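GOSTGATE TOY LIBRARY OPENS ITS SHELVES AGAIN WITH 1,926 ITEMS FOR FAMILIES TO BORROW

GOSTGATE, March 20, 2021 - The Gostgate Toy Library will start lending again next week from its new rooms on Bellamy Street. Families in Gostgate and Gemness can borrow toys, puzzles and outdoor games for three weeks at a time, and a child may have up to 7 items at home on one card.

The library closed its old address last March, when the lease came to an end. During the year the whole collection was kept in storage in Grolten. Each item was cleaned, checked for missing parts and given a new number. The catalog now has 1,926 entries, of which 200 are for children under the age of two.

"We had many calls from parents during this year, and the question was always the same one, when can we come," said Mehrangiz Heydari, director of the library. "I am very glad that I can now give them an answer."

Simple toys remain the most borrowed part of the collection. Blocks, cubes and stacking rings were taken home more often than anything with a battery in the last full year of lending, and the library has bought more of them for the reopening.
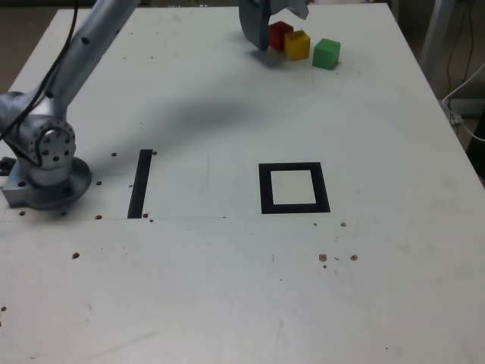
Marjorie Birkett wrote to the library that her grandchildren returned every electronic toy after two days but kept the same bag of blocks for the full loan, and then asked for it again. She would like the loan for blocks to be made longer, to six weeks.

The library has accepted this suggestion for a trial period. From the opening day, all building sets can be renewed once by phone or by e-mail, if no other family has reserved them.

The rooms on Bellamy Street are on the ground floor and have a wide door for strollers and wheelchairs. For now, visits are by appointment only, and one family at a time will be in the room. Returned items rest for three days before they go back on the shelf.
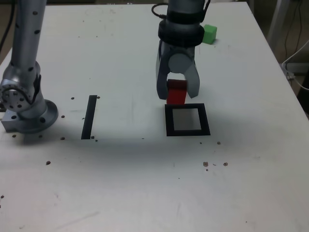 Small cubes and other first toys can be borrowed from the opening day.

A yearly card costs $18 for each family. Families who hold a card from the old address do not need to pay again - the months they lost will be added to the new card. So far 82 families have asked for this, and the others can do it at their first visit.

"Some people think that a toy library is only for families with little money, but this was never our rule," said Reece Stockdale, who is responsible for the loans desk. "A child grows out of a toy very quickly. It is reasonable that the next child can use it."

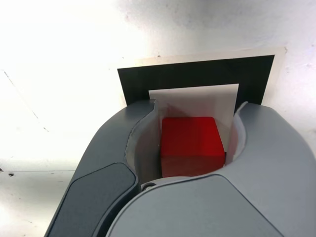
Donations of toys are welcome again from the second week. They should be complete and clean, and soft toys can not be accepted at this time. Larger things, such as play kitchens or slides, should be announced by phone before they are brought, as the storage room is small.

Appointments can be made by phone between 10 a.m. and 2 p.m., or with the form on the library's website.

Press contact: Stuart Bunting, Gostgate Toy Library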